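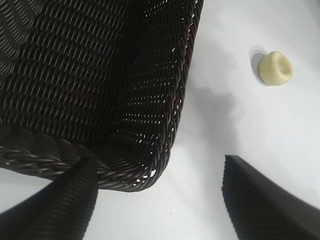
How should a woven storage basket be cleaned?
Empty it, turn it over, and brush along the direction of the weave with a soft, dry brush before wiping the rim with a damp cloth.

KASTEN REVISES TATLEY WOVEN BASKET LINE FOR SHELF AND COUNTER USE

Kasten, a maker of household storage goods, has revised its Tatley line of open-top woven baskets. The updated line ships in November and replaces the current Tatley baskets in the company's catalog. Changes cover the rim, the corners, the base and the way the baskets are packed for transport.

The Tatley is intended for loose household items that are used daily and do not need a lid: fruit, bread, napkins, keys, mail, hand towels and similar contents. It is sold in two sizes. The smaller, named Dollar, is meant for counters, entry tables and bathroom shelves. The larger, named Iris, is meant for pantry shelves and open cabinets. Both have a wall height of 6 inches.

Two finishes are offered. The first is a dark brown that reads as nearly black under most indoor lighting, with a glossy surface on the strand. The second is a natural tan with a lower sheen. The dark finish was previously available by special order only and is now a standard stock item in both sizes.

Rim and corners

The rim on the revised basket is a thick braid. Strands pass over and under one another along the full length of each side and continue around the corner without a break in the pattern. On the previous version the rim was wrapped, and the wrap ended at a joint on the short side. Customers reported that the joint caught on shelf liner and on knitwear. The joint has been eliminated.

Corners are rounded. Where the braid turns, the strands on the outside of the curve have farther to travel than those on the inside, and they spread slightly. Small openings at the corners are a normal result of this construction and should not be treated as damage on receipt. On a white shelf or counter, the openings are easier to see in the dark finish than in the tan.

"The corner is where most of our development time went," said Walid Mahasneh, product engineer for the Tatley line. "A tighter braid closes the openings but it also pulls the long side inward, and then the basket does not sit straight against its neighbor. We set the tension so the sides stay straight and accepted a more open corner."

Mahasneh said the rim is also the lifting point. Kasten does not fit handles to the line. A basket of this type is normally picked up with one hand on each side, and the braid is thick enough to grip without a cutout in the wall.

Base

The base is woven in close, ribbed columns of short, curved strand. The ribs raise the contents slightly and leave shallow channels between them. Crumbs and dust collect in the channels and can be brushed out along their length. Brushing across the ribs moves debris under the strand and is not advised.

Small items with a smooth surface, such as coins, batteries and hairpins, may be hard to see against the dark base, particularly near the walls where the interior is shaded. For contents of this kind Kasten recommends the tan finish or a fabric liner. Liners cut to the Dollar and Iris base dimensions will be listed as separate items. They are flat, have no side panels and can be lifted out with the contents still on them.

The underside has no feet. The basket rests directly on the lowest course of the weave, which spreads the load over the full outline of the base. On painted or lacquered shelves, a liner placed under the basket will reduce rubbing if the basket is pulled out often.

Placement and loading

The line is designed to be used side by side. Because the corners are rounded, adjoining baskets leave a small gap at each corner even when the long sides touch. Retailers planning a fixed shelf layout should measure along the rim, which is the widest part of the basket, and not along the base.

Kasten gives the following guidance for household use:

Leave clearance above the rim so that a hand can reach the back of the basket without tilting it.
Keep heavy items such as jars and cans low and toward the center. A heavy item leaning on one wall will bow the weave over time.
Store bread and cut fruit in a bag or on a liner. The weave is open and is not a food-safe barrier against moisture.
Keep the basket away from stovetops, toaster vents and radiators.
Do not stack filled baskets. The rim of the lower basket is not designed to carry the one above.

Empty baskets of the same size nest. Taper in the wall has been increased slightly so that nested baskets release without twisting, which had been a source of broken strands in store displays.

Cleaning and repair

Routine cleaning requires a soft brush or a vacuum with a brush attachment. Spills should be blotted and then wiped with a damp cloth. The basket should be left to dry upside down with air moving around it. It should not be soaked, put in a dishwasher or dried on a heater. Solvent-based polish will dull the gloss on the dark finish.

A strand end that has worked loose from the rim can be tucked back under the nearest crossing with a blunt tool. Pulling or trimming the end close to the braid may release the next strand along. A care card with a diagram of this repair is packed with each basket - the same card is used for both sizes.

Slight variation in color is to be expected in the dark finish. Individual strands may look brown or gray where light falls on them, and some lots show a warmer tone in the base than in the rim. Kasten matches baskets by lot within a carton. Customers who want several baskets for one shelf are advised to buy them together.

Packing and availability

The revised line ships nested, with a paper separator between baskets. The plastic sleeve used on earlier shipments has been dropped. Cartons are marked on two adjacent sides with size and finish, so that they can be identified when stored on end or flat. Item numbers for the tan finish are unchanged. New item numbers apply to the dark finish, and orders placed under the old special-order codes will be converted by the sales office.

The Dollar and Iris sizes will be carried by 23 retailers at launch, along with Kasten's own web store. Remaining stock of the earlier version will be sold through existing accounts and will not be mixed with revised stock in the same carton. Earlier liners fit the revised Iris. They do not fit the revised Dollar, which has a wider corner radius.

About Kasten

Kasten designs and sells storage goods for kitchens, bathrooms and entryways, including baskets, shelf trays and drawer dividers. Dimensional drawings, carton data and care instructions for the Tatley line are available to trade customers from the Kasten sales office. Sample requests should state the size and finish required.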